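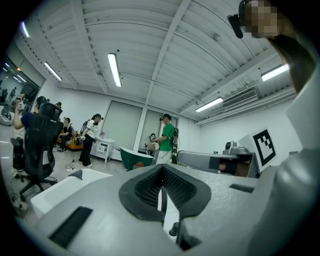 取材・文:編集部 テレビと配信担当　|　写真:編集部　|　読了まで 15 分

バスのドキュメンタリーが面白いと人に言うと、だいたい「バス?」と聞き返されます。バスです。路線バス。しかもイギリスの田舎の、一日に数本しかないやつ。配信サービスのGowdaで6月から始まった『ゴーウッド行き終バス』(原題は Last Bus to Gorwood)を、わたしは最初の週末で全部見てしまって、そのあともう一度最初から見ました。二回目は字幕を切って、エンジン音だけ聞いていた回もあります。どうかしてますね。

で、そんなに好きなら本人に聞けばいいじゃないかと編集長に言われ、制作会社Sodineのシリーズプロデューサー、イモジェン・ハスラム(Imogen Haslam)さんにオンラインで話を聞いてきました。こちらは夜の八時、あちらは昼前。ハスラムさんはトーストを食べながらの登場で、「音、入ってる? 噛む音だけは消しておいてね。音の仕事をしてた人間としては恥ずかしいから」というのが第一声でした。

そう、この方はもともと録音技師なんです。15年近く現場でマイクを持っていて、プロデューサーになったのはこの作品が初めて。それを知ってから見返すと、いろいろ腑に落ちるんですよ。ナレーションがほとんどないとか、ワイパーの音がやたらいいとか。

まず企画のきっかけから聞きました。

「終バスに乗り遅れたの。それだけ。別の番組の下見でゴーウッドに行って、帰りのバスが行っちゃって、停留所の向かいのパブで二時間飲んでたのね。そしたら店の人が、あのバスは来年なくなるかもしれないって話をしてて。カウンターの全員が一斉に怒り出したわけ。怒ってるんだけど、みんな車で来てるの。あなたたち乗ってないじゃない、って思って」

笑ってしまいました。でも、これってそのまま第一話の構造ですよね。町の人が口々にバスは大事だと言って、次のカットで運転手がひとりで空のバスを走らせている。意地悪だなあと思いながら見ていたんですけど、ハスラムさんに言わせると意地悪のつもりはまったくなかったそうです。

「順番に撮って順番に並べただけ。意地悪に見えたなら、たぶん編集の人が意地悪なのよ。いや、冗談。書いていいけど、冗談って書いてね」

冗談だそうです。書きました。

ゴーウッドは人口1,263人の町です。これは番組のタイトルの下に毎回小さく出る数字で、わたしは途中で変わるんじゃないかと思ってずっと見張っていたのですが(誰か生まれるとか、引っ越すとか)、最終話まで同じでした。そのことを聞いてみると、ハスラムさんはちょっと悔しそうな顔をしました。

「それ、会議で出たの! 最終話で数字を変えようって。赤ちゃんが生まれた家が本当にあったから。でも同じ月に引っ越した人もいて、役場に問い合わせたら正確な数は次の集計まで出ませんって。勝手に足し引きするのは気持ち悪いから、やめました」

わたしはやってほしかったです、正直。でもそこで引き返すところが、この番組らしいのかもしれません。

撮影素材は全部で192時間分。それが六話、合わせて四時間半くらいになっています。多いのか少ないのか見当がつかなかったので聞くと、ドキュメンタリーとしてはむしろ少ないほうだという答えでした。

「バスって狭いでしょう。カメラを置ける場所が限られてるし、運転手の視界に入るところは全部だめ。だから最初の二週間はほとんど回してない。乗ってるだけ。わたしと撮影のふたりで、定期を買って、毎日往復してた。お客さんにはすぐ顔を覚えられて、三日目には編み物の袋を持たされてた。降りるときに返してって言われて」

―― それ、カメラが回ってないときですか。

「回ってない。回ってないときのほうが面白いの、だいたい。しょうがないのよ」

この「回っていない時間」の話は何度も出てきました。第三話に、後ろの席の女性が窓の外を見たまま、亡くなったお兄さんの話を急に始める場面があります。わたしはあそこで泣きました。ハスラムさんによると、あの女性はその前に、ほぼ同じ話をカメラのないところで二回しているのだそうです。

「二回目のときに、撮ってもいいですかって聞いたら、いやよって言われて。それで終わり。そう思ってたら、ひと月ぐらい経って、今日はいいわよ、髪を切ったからって。髪を切った日だったの。だから、あの場面で彼女はずっと窓に映った自分の髪を気にしてるのよ」

えっ、となって、取材のあとすぐ見直しました。気にしてました。ちょいちょい触っています。外を見ているんだと思っていた自分の目って何なんでしょう。

音の話もたっぷり聞きました。というか、ここからハスラムさんの声が一段大きくなりました。

番組で使うために録った音のファイルは3,057個あるそうです。ドアの開く音、閉まる音、小銭、傘、犬、犬が座席に乗ろうとして怒られる声。全部に自分で名前をつけたというので、どんな名前なんですかと聞くと、画面の向こうでパソコンを開いて読み上げてくれました。

「ええと、『ドア、機嫌悪い』。『ドア、機嫌悪い、雨』。『ドア、まあまあ』。『咳、たぶん運転手』。あと『何かわからないけど好き』っていうのが二十個以上ある。これはだめね、後の人が困る」

整理に使ったのはNudellという音声管理のソフトで、これがまた検索がうまくいかないらしく、しばらく愚痴が続きました。「機嫌」で検索すると全部出てくるのだそうです。それは名前のつけ方の問題では、と言いかけてやめました。

『何かわからないけど好き』のひとつは、第五話の終わりに使われています。橋を渡るときの、低くて長い、うなるような音。わたしはずっと音楽だと思っていました。作曲家の方が弾いたものだと。違ったんですね。

「橋の継ぎ目と、車体のどこかのゆるいパネルが一緒に鳴ってるの。整備の人に聞かせたら、どのパネルかすぐわかって、次の日に直されちゃった。すごく親切でしょう。だからあの音は一回分しかないの。もうちょっと黙ってればよかった」

配信会社とのやりとりについても、聞きにくいけれど聞いてみました。最近は一話の冒頭何分かで見る人をつかまえろ、みたいな話をよく聞きます。『ゴーウッド行き終バス』の第一話は、バス停に誰も来ない場面が二分以上続くんですよ。よく通ったなと思いまして。

「通らなかったわよ、最初は。Gowdaの担当の人はすごくいい人で、わたし大好きなんだけど、メモに『バスはいつ来ますか』って書いてあった。それだけ一行。それで四十秒縮めた。そしたら次のメモにまた『バスはいつ来ますか』って」

―― で、また縮めたんですか。

「今度は伸ばした。最初より長くしたの。待ってる時間が中途半端だから気になるんだと思って。全部見せたら、三回目のメモにはその話が出てこなかった。諦めたのか納得したのか、怖くて聞いてない」

この話をしているときのハスラムさんはとても楽しそうで、トーストの二枚目に手が伸びていました。ジャムは何ですか、とどうでもいいことを聞いたら、ルバーブだそうです。

わたしがいちばん聞きたかったのは、運転手さんのことでした。番組では名字も出ず、みんなから「ドライバー」と呼ばれている、あの無口な男性です。ファンが多いんですよ。うちの編集部にもふたりいます(ひとりはわたしです)。でも彼が自分のことを話す場面は、六話通してほとんどありません。取材を断られていたんでしょうか。

「断られてない。全部答えてくれたの。長いインタビューも撮った。奥さんとの出会いとか、前の仕事とか、いい話ばっかり。でも編集でつなぐと、急にテレビの人になっちゃうのよ。話がうますぎて。彼、ものすごくしゃべるのよ、運転してないときは」

衝撃でした。

「運転中は話しかけないでくださいって車内に貼ってあるでしょう。彼はそれを自分にも当てはめてるだけなの。降りたら止まらない。打ち上げでは誰よりも長いスピーチをした。途中で料理が来て、それでも続けてた」

そのスピーチを特典映像にしてくださいと頼んだところ、「本人がいいと言ったらね。言うと思う。問題は長さ」とのことでした。期待していいやつでしょうか、これは。

もちろん、路線がその後どうなったのかも聞きました。最終話は結論が出る前に終わってしまうので、気になっている方も多いと思うんです。ただ、ここはハスラムさんの希望であまり細かく書けません。町でまだ話し合いが続いているそうで、番組の人間が外から何か言うと余計な影響が出るから、と。わたしが書いていいと言われたのは、取材の時点でバスはまだ走っているということと、乗る人が少し増えたということだけです。

「番組を見て乗りに来る人がいるの。それはうれしいんだけど、常連さんがいつもの席に座れないって文句を言ってて。編み物の人ね。わたしに電話がかかってきた。どうしてくれるのって」

もし乗りに行く方がいたら、左側の前から二番目は空けておいてあげてください。編み物の方の席だそうです。わたしもいつか行きたいと思って時刻表を調べたんですけど、空港から乗り継ぎが四回ありました。四回目がその終バスです。乗り遅れたらパブですね。それはそれで。

次回作のことも少しだけ。Sodineではもう準備が始まっていて、今度は船でも電車でもなく、動かないものがいいとハスラムさんは言います。

「ずっと揺れてたから。半年間、ご飯を食べてても揺れてた。次は地面の上で撮りたい。候補は三つあって、ひとつは公営プール。音がすごいのよ、プールは。全部反響する。録音の人にはいやがられると思うけど、わたしはもう録る側じゃないから」

―― 自分で録らないんですか。

「録らない。約束したの、今回の録音チームと。現場で横から口を出しすぎたって、終わってから叱られた。マイクの位置を勝手に動かしたのが二回。二回だけよ? でも二回目はばれないように元に戻したのに、波形を見たらわかったって言われて。優秀なチームなの、ほんとに」

たぶんまたやると思います。だって取材の最後、わたしのマイクの位置が気になってしょうがないという顔で、「もうちょっとだけ下。口の正面じゃなくて、あごのほう。そう、そこ」と直してくれましたから。あとで録音を聞いたら、そこからの数分だけ、わたしの声がものすごくきれいでした。最初に言ってほしかったです。

あ、トーストの音ですが、しっかり入っていました。文字起こしには書いていません。

『ゴーウッド行き終バス』は全六話、Gowdaで配信中。日本語字幕あり、吹き替えは今のところありません。ヘッドホンで見るなら第五話がおすすめです。雨の回です。

サイト内検索　キーワードを入力　検索

関連記事
・6月に始まった海外ドキュメンタリー、編集部が見た順に感想
・字幕を切って見るという贅沢 環境音がいいシリーズ特集
・録音技師の道具かばんを見せてもらいました
・一話目で何も起きないドラマが好きな人のための座談会
・配信で見られるイギリスの田舎もの 初心者向けの入り口

お問い合わせ　|　このサイトについて　|　記事・写真の無断転載を禁じます　|　© 編集部　|　ページの先頭へ戻る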